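Atent Questions Value of Sorting Tray "Systems," Publishes Its Own Plain Method

PRINELPORT — Atent, the household advice service, today published its findings on tabletop sorting kits, the bundles of colored trays and clear bins now sold as a cure for cluttered cabinets. The service tested the idea over the spring and came away unconvinced by most of what is claimed for it.

The study followed 23 households in Prinelport. Each was asked to empty one cabinet of bottles, tubes and small upright items, sort everything on a table, and put back only what was wanted. Half used a packaged kit with printed guides and color charts. The rest used whatever trays they had at home.

Atent found no difference in how much was cleared out. It did find that kit users spent up to 2 hours longer on the job, much of it reading the guide. Several gave up on the color chart before the first shelf was done.

"We went in doubtful and we are still doubtful," the service said in a statement. "A tray is a tray. If a seller says the shade of it will change your habits, ask to see the proof. We asked, and we are still waiting."

The findings draw on Atent's list of 3,000 reader letters on home storage. In 196 of them, the reader had bought a set of bins and then had trouble finding a place to keep the bins.

Atent does not argue against sorting as such. Its new guide, named the Dernetti method after the street where the service has its office, asks for a clear white table, two shallow trays in different colors and one larger bin. Items under review go in one tray. Items to keep go in the other. The bin takes the rest. 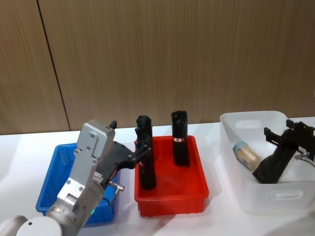
Tall items should be stood up and moved one at a time, held near the top, so the label can be read before a choice is made. The guide says to leave some space between them. It makes no promise that the cabinet will stay tidy, and Atent would be wary of any guide that did.

The service also looked at the Fourie range of stacking inserts, which will be covered in a separate report in July. Early results are mixed — the inserts stack well enough, but they take up room that the bottles need.

The Dernetti method is free to read and print at the Atent office in Prinelport. No kit is sold with it.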